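Packers and sorters wanted, Movville packing shed - August start

Posted 2026-06-09
Ikier Produce, seasonal, paid hourly

We need people for the table grape season. Sorting, trimming, packing into crates, stacking, loading. Starts first week of August, runs until the fruit is done, usually six or seven weeks. Could be longer, depends on the weather and how the late blocks come in.

Shed is on the Movville road, past the feed store, second gate. Parking on the gravel side only please, trucks need the other one.

What you'd be doing

Most of the day is standing at a bench with fruit in front of you. Bunches come in from the field in bins, you check them over, snip out anything split or moldy, trim the stem, lay them in the crate. Full crate goes on the scale, gets a ticket, goes to the cold room. Then the next one. People who like steady work with their hands do well. People who get bored fast, less so.

Also some sweeping, washing down benches, folding liners, making up boxes for the mail orders. Everybody takes a turn at the loading door.

Hours

Early shift 6 to 2, late shift 1 to 9. Tell us which you want, we try to match it but no promises in the first two weeks. Half hour meal break, paid, plus two short ones. Weekend work is on and off - sign-up sheet by the office, you're not forced into it.

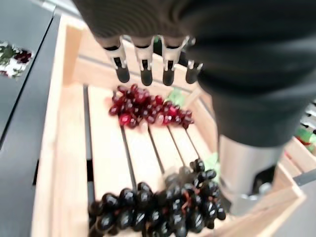

Grapes bruise easy and the bloom rubs off if you handle them too much, so hold by the stem whenever you can. We'll show you. Most crates go out as one variety but the farm stand and the gift orders get mixed ones, a bunch of dark red and a bigger bunch of black in the same light wooden crate, and those take more care. Lay the bunch down flat, don't drop it, don't push it in to make it fit. If it doesn't fit it goes in the next crate. We don't care much about speed the first week, 65 crates a shift is fine for a beginner. Experienced packers do 135 and a few go over. Nobody gets sent home for being slow in August.

What we're looking for

- 18 or over
- can stand most of a shift and lift a full crate to waist height
- OK with the cold room, its short trips but you will want a sweater
- clean hands, short nails, no rings or bracelets on the line
- hair tied back or under a cap, we have caps
- gets here on time, this one matters the most

Experience with fruit is nice to have. Not needed. Last season we had students, retired people, two bakers between jobs. English is helpful for the safety talk but Binta Ezeani on the late shift can do it in French too, just ask ahead.

Pay

Hourly rate depends on the job and is on the sheet we send back when you apply. Same rate for early and late. There is a $200 bonus if you stay through to the last picking day, paid with your final check. Paid every two weeks. Fruit to take home most days, seconds only, bring your own bag.

Getting here

We run a van from the Rukell bus stop for both shifts, free, 4 seats still open on the early one as of now. First come. If you bike there's a rack behind the shed, covered.

No housing this year, sorry. We know some people asked.

Also hiring

One forklift driver, must have a current certificate. One person for the office, tickets and phone, mornings only, has to be comfortable with spreadsheets and with growers calling at 5:30 about bins. Say in your message which one you're applying for or we'll assume packing.

How to apply

Send a short message with your name, phone number, which shift, and what dates you can't work. No resume needed for packing. Yes for the office and forklift jobs. Message goes to Ngozi Odukoya through the contact form on this page, or drop a note in the box at the shed gate, we check it every mornning. Birger Ljungberg runs the floor and does the call backs, mostly evenings, so pick up if its a number you don't know.

Everyone we take on comes in for a two hour trial at the bench, paid, sometime in the last part of July. Wear closed shoes. Bring ID and something to drink.

If you worked with us last year you skip the trial, just tell Ngozi you're coming back and what size apron.

List closes when we're full.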